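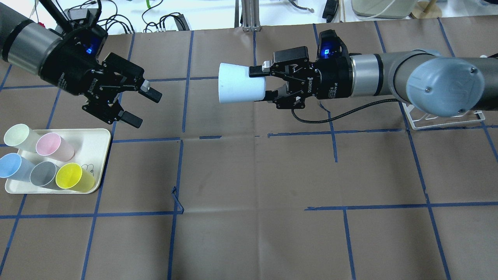 TRURKBRIDGE, October

If your brokerage statements live in the same kitchen drawer as the takeout menus and the dead batteries, welcome. Mine did too, until the month I sold 41 shares of a shoe retailer and needed to know what I had paid for them. The answer was under a warranty card for a toaster I no longer own.

What follows is how we keep the paper side of owning stocks under control in a house with one small desk. None of it will make you any money. Picking the stocks is your own problem.

Start with a box, a cheap one. You want hanging folders, one per account, and a separate folder for each tax year. Resist making a folder for each company. I did that once and ended up with a lovely tab for a department store chain that I owned for nine weeks.

Monthly statements can go once the year-end statement has arrived and you've checked that the two agree. Do check. My neighbor Unnur Vestergaard found a dividend of $547 posted to the wrong account, and she found it with a pencil, at the kitchen table, while her soup boiled over.

Trade confirmations for anything you still hold stay in the box. So does whatever shows a split, a spinoff or a merger. These arrive as dull letters on thin paper and look exactly like the junk mail, so slit every envelope before you toss it.

Dividend reinvestment is the sneaky one. Each little purchase has its own price, and after ten years you can have a stack of them. I keep a single sheet taped inside the folder: date, shares, price, total. It takes two minutes a quarter, or one entire spring evening if you skip it.

For labels, use pencil on plain white tape. Marker looks smarter until you change brokers. I moved from Brasix to Tolla and spent an hour peeling.

Shredding: do it in small batches and let the machine cool down between them. Ours sulks after a fat year-end packet. Take the staples out, whatever the manual promises about staples. The shreds are good under tomatoes, provided there are no plastic envelope windows in the mix, and it's the most useful thing some of my holdings have ever done for me.

Passwords don't go in the box. Neither does cash — my mother-in-law, Sibel Kaplan, kept $200 in with her bond papers and donated the whole cabinet to a rummage sale.

Finally, write one page saying which accounts exist and where, and tell someone in the house about it. Put it at the front. Update it when you open or close anything, and put the old copy through the shredder with the rest.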